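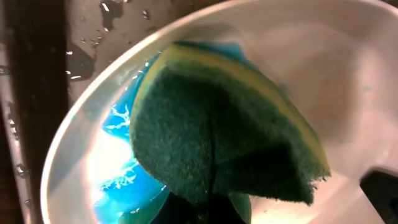

Piltgate School Robotics Club
Progress report to the Friesen Fund for Young Engineers
Household Tasks Project, first stage
12 Oct 2022

1. Purpose of this report

The Friesen Fund awarded the club a grant of £700 towards a student project on household tasks. The terms of the award ask for a written report at the end of the first stage, covering the work done, the money spent and any change to the plan. This report is submitted by the club on behalf of its members and has been read and agreed by the science department.

2. Membership and meetings

The club has 15 members, drawn from Years 9 to 12. Meetings are held after school in the food technology room, which has sinks and a good length of worktop. The school agreed to this arrangement at the start of the project and has confirmed that it may continue until the end of the school year.

Members work in two groups. The first looks after the arm, its mounting and the wrist camera. The second plans the tasks, keeps the session log and sorts the recordings. Members change groups at half term so that each of them gains experience of both kinds of work. Three of the older members have asked to stay with the arm group throughout, and this has been allowed on condition that they train the others.

3. Work completed

The first task in the plan was wiping a worktop with a dry cloth. This was finished ahead of time and the recordings have been checked and stored. The second task, washing a bowl with a sponge, has taken up the greater part of the stage. The students drive the arm by hand controller and the software, Grovus, saves the camera view together with the position of each joint. To date the club has recorded 39 attempts at the washing task. Of these, 37 have been kept for the training set. The other two were lost when the laptop ran out of disk space, and members now check the free space before each session begins.
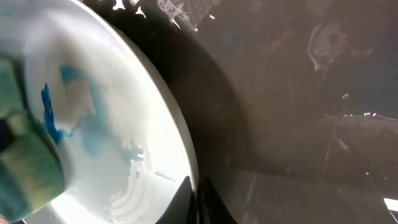
Visibility of the washing liquid was a matter of some discussion in the planning group. Clear liquid had been proposed at first on grounds of cost, but members argued that a person sorting the recordings later would find it hard to tell where it had gone. Blue was chosen. Against the white of the bowl it shows clearly from the wrist camera, both where it lies in a dark streak and where it has thinned to a pale turquoise smear, and the sorting group can mark its spread even when the sponge itself is blurred by movement. The marking guide has been rewritten to include separate labels for thick and thin liquid.

Glare remains a difficulty. The glossy inside of the bowl reflects the room lights, and parts of it can appear almost plain white to the camera. The students have asked to try a matt bowl alongside the present one, and a comparison is included in the plan for the next stage.

4. Equipment and spending

The main purchase was a pair of replacement gripper fingers from Cidard, together with a spare camera cable. The remainder of the spending to date has gone on sponges, washing liquid, cloths and a storage drive. Receipts are held in the school office and copies are attached to this report. No money has been spent outside the headings set out in the application.

5. Safety

The risk assessment was revised before any work with water took place. The power supply and laptop are kept on a separate bench, and a member of staff is present whenever the arm is switched on. Members dry the worktop and the floor at the end of every session. There have been no accidents.

6. Changes to the plan

The application proposed a third task, stacking plates, to begin in this stage. The club requests permission to move it to the next stage. The washing task has proved slower to record than expected, chiefly on account of the time needed to rinse and reset between attempts.

7. Next stage

The club intends to complete the washing recordings, compare the two bowls, and train a first model on the worktop task. Plate stacking would follow after the winter break. A demonstration for parents and for the Fund is planned for April, and an invitation will be sent once the school has confirmed the hall booking.

The club would be glad to receive the Fund's decision on section 6 before the end of the present half term.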